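The Ferry to Stinidholm

I had 14 days to empty my aunt's house, and I spent the first two of them sitting at her table eating crackers.

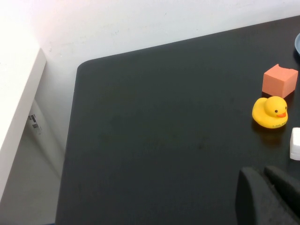 Donnie Dalgleish told me I was going about it all wrong, that you start with the attic and work down, and that if I started with the kitchen I'd find the letters and never get anything done. He said this over the phone, with the ferry horn going behind him, so I only caught about half of it. I heard "letters," though.

"What letters?" I said.

"Got to go, we're loading," he said, and hung up on me.

So of course I started with the kitchen! Anybody would. I went through the spice drawer and the drawer with the string in it and the cupboard where Aunt Ura kept her jelly jars (so many jelly jars, and she didn't even like jelly). I found a coupon book older than me. I found a key on a green ribbon that didn't fit one single lock in the place. No letters.

I should say that I hardly knew her. She was my mother's older sister and she moved out to Stinidholm before I was born, and the two of them fell out over something that happened in Hillham, which my mother would only ever call "the business with the boat." I came over twice as a kid. I remember being seasick both times and I remember Ura handing me a saltine and saying, "Look at the land, not at the water," which I still do in cars.

Around suppertime I took the key down to the dock. The last boat was in and Donnie was coiling rope and pretending he hadn't seen me.

"Kitchen first," he said. "I knew it."

I held up the key. He looked at it for a good long while and then he wiped his hands on his pants and said it went to a mailbox, number 226, at the post office in Strachan, over on the mainland. He'd been bringing her mail across himself, he said, every August, once a year, in a grocery bag. She never wanted it any more often than that.

"Who writes to somebody who only reads it in August?"

"Your mother," said Donnie.

Well, I sat down on a crate. My mother, who hadn't said Ura's name at Thanksgiving or Christmas or any other time that I could remember, who turned the radio off if they gave the weather for the islands. I asked him if he was sure and he gave me a look, and I guess if you carry a person's mail that long you get to know the handwriting.

"Did Ura write back?"

He went on coiling. "She wrote back. I don't know that she mailed them."

I walked up the hill in the dark with my shoes full of sand and went straight to the attic, like I'd been told to in the first place. It was boiling up there. There were two suitcases, a busted lamp, and a hatbox from some store in Hillham, and I don't have to tell you which one I opened. They were all in there, sealed and stamped, my mother's name on every envelope and our old address on Carver Street, the one with the porch. The stamps on the bottom ones were so old they wouldn't have covered half the postage now.

I didn't open them. I wanted to, believe me, I had one up against the light bulb like a crook. But they weren't written to me.

I called my mother at ten at night, which she hates.

"Is it the roof?" she said. "I told you it'd be the roof."

"Mom," I said, "what are you doing tomorrow? There's a boat at noon."

She was quiet so long that I thought the line had dropped. I could hear her kitchen clock. Then she asked me if Donnie Dalgleish was still running it, and whether he still took it too fast coming around the point, and I said yes, he did, and that I'd bring the saltines.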